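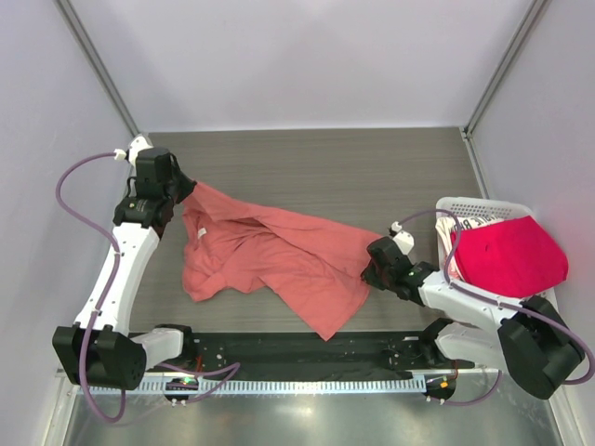
Shrinkage in a heavy cotton knit, how much to allow before cutting?

I'm planning a batch of loose pullover tops in a cotton interlock sold under the name Peria, and I can't get a straight answer on shrinkage. The shop says to expect a little, the bolt end says nothing, and the one review I found says hers came up short in the body after two washes. The color I'm after is close to the salmon red of the cloth on the table, and reds make me nervous too, so I'd like to prewash for that reason as well as for size. If you pull knit on the diagonal the way that one is being held, the top edge goes nearly straight and you'd think there was plenty of length in it, so I don't trust anything I measure by hand while it's hanging. My questions are how big a test piece I need, whether to wash it once or twice, and whether I should dry it the same way I'll dry the finished tops. I have a front loader and a vented dryer. I'd like to avoid washing the full yardage before I know what it does.

Posted by knitsandbolts in Sewing > Fabric care
264 views

Gijs Peeters

Cut a square, 100 cm on a side if you can spare it. The math is easy at that size because every centimeter lost is one percent. If you can't spare that much, go smaller and do the division, but don't go below 30 cm or small errors in measuring will swamp the result.

Overlock or zigzag all four edges first. Knit edges curl in the wash and you won't be able to measure them afterward. Then mark the lengthwise direction with a few hand stitches in a contrasting thread, well inside the edge. Chalk will wash out and you will forget which way is which.

Lay the square flat on a table and leave it for a few hours before you take the first measurement. Fabric that has been rolled on a bolt is usually under some tension and it needs to relax. Measure in three places in each direction and write down the average.

Wash and dry it exactly as you plan to treat the finished top. If that means the dryer on medium, use the dryer on medium. Let it rest flat again, measure in the same three places, then repeat the whole thing. Interlock often gives up most of its shrinkage the first time and a bit more the second. If the second wash changes it by less than one percent I stop there.

My last piece of cotton interlock went from 100 to 93 lengthwise and 100 to 97 across. Yours may be different. Lengthwise is nearly always worse.

For the red, put a scrap of white cotton in with the test square. If the scrap comes out pink, wash the yardage alone with a color catcher sheet until a fresh scrap stays white.

86 people found this helpful

mrs_dunmore

I just wash everything twice when I bring it home and never measure. Buy an extra half yard and you'll be fine.

threadcount_lou

Agree with Gijs on the method. Two things to add.

Fold the yardage loosely when you do wash it and don't cram it into the drum. A long piece of knit will twist into a rope in a front loader, and the creases down the fold can be very hard to press out, especially in darker colors. I baste the two cut ends together so it makes a big loop, and that helps with the twisting.

Also, don't press the test square before you measure it. Steam relaxes the loops and pushing the iron along stretches them, so you can end up with a number that looks better than it should. If it needs pressing, lift the iron and set it down instead of sliding it, and let the fabric cool before you move it.

If you do all that and it still loses more than eight percent in length, I'd save that fabric for something with a deep hem.

knitsandbolts

Thanks, I'll do the square and two washes. Is there any point in leaving the white scrap in for the second wash or should I swap it?

Gijs Peeters

Swap it. A new scrap tells you what came out in that wash only.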